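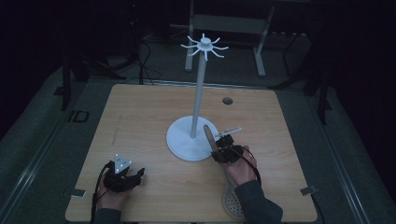
The mug tree, eight arms, white

Pulled handles: is everybody's first batch this wobbly?
Pottery Corner > Throwing and handbuilding

zorica_d
I've had my first proper go at pulled handles and I'm completely hooked! I've thrown mugs at evening class since October, but I always chickened out and cut my handles from a slab. Last night I rolled out some fat carrots of clay, wet my hand and went for it. The first few came away in my fingers, then suddenly one stretched into this lovely long ribbon (I may have squeaked). How much clay do you all start with? And do you pull on the mug or off it?

Nermina K
Welcome to the club! On the mug, every time. Stick a short stub on at leather hard, let it sit for a bit, then pull straight from the wall of the pot. You get a join that looks as if it grew there, and the curve follows the belly of the mug. I use 80 g for a big breakfast mug, which leaves me plenty to pinch off at the end.

requena_pots
80 g is a doorknob, Nermina. And I'd say off the mug for a beginner. Pull a whole row, hang them over the edge of a shelf, let them firm up until they hold a bend, then choose the best ones. If you pull on the pot and it goes wrong you've squashed the rim as well. 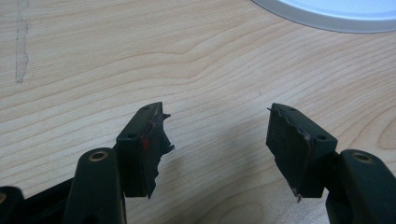 I did it that way for two years before I tried it on the pot, and I still go back to it for espresso cups, where there's no room for my great big thumbs. Score both ends, use vinegar slip, press from the inside with a finger. Lovely job.

Nermina K
Doorknob! Come and drink out of one before you judge. A thin handle on a heavy mug feels horrid when it's full.

zorica_d
Ha, I'll try both. Mine are cracking at the bottom join, by the way. Is that the slip?

Stojan B
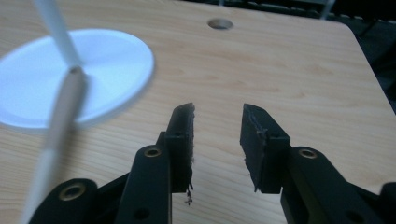

Cracks at the bottom join are usually a drying problem, so slow everything down. The handle is thinner than the wall, it shrinks first and it tugs. Wrap a strip of dry cleaner's plastic round the handle only, and leave the rest of the mug open for the first day. Watch where you put them too: I'd keep them off any spot like that round hole in the tabletop, where the foot of a soft mug could sag over the gap. A flat bit of plasterboard with taped edges is my favourite.

requena_pots
Agree with Stojan on the wrapping, not on the plasterboard. It dries the base too fast for me. Newspaper on a plain board.

zorica_d
Plastic on the handles it is, and I'll do half on newspaper and half on plasterboard. So excited for the next class!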